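**Ticket 209 — Fetow collection: episodes rejected at ingest**

Opened by: Venla Ojala
Assigned to: Shagufta Talpur
Site: Dredthorpe, table 2
Status: closed, one follow-up

**Symptom**

Nine episodes of the turtle-to-basket task failed the ingest check. Error in every case: `wrist stream shorter than joint log`. The overhead stream passed. The operator saw no warning during recording.

**Checks**

- Replayed joint logs for all nine. No gaps.
- Swapped the wrist camera cable. No change.
- Moved the wrist camera to its own USB controller. Frame count now matches over 3 test episodes.

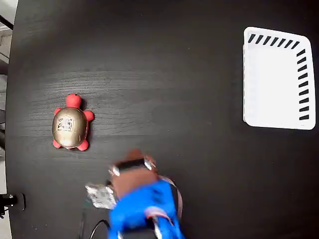 Start poses were reviewed in the same pass, as the rejected set has to be recorded again anyway. The task sheet asks for the toy and the basket to be well apart at reset, so that each episode includes a full transfer move. The layout with the turtle on the left-center of the table and the white basket at the upper right meets that. Keep the code sticker on the shell facing up at reset — Rennie reads the object ID from it and drops the episode if the read fails.

**Cause**

Both cameras shared one controller. Under load the driver dropped wrist frames and did not log it. The recorder closed the file as normal.

**Wrist view settings**

Auto exposure was on for the wrist stream. Bright surfaces near the fingers clip to white and the grasp labels get harder to place.
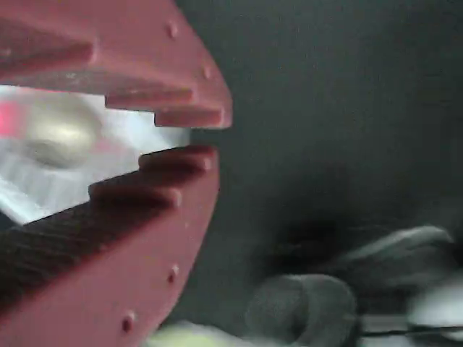
Exposure should be fixed before the repeat set is recorded, and the value written to the episode header. Do not mix fixed and auto episodes in one batch. The Inmont loader has no field to separate them.

**Resolution**

31 July 2026: controller change made permanent, recorder now stops on a frame count mismatch. The nine episodes are marked `exclude`, not deleted.

**Follow-up**

Venla to pick the exposure value and rerun the set. The batches from May used the old wiring and still need the frame count check.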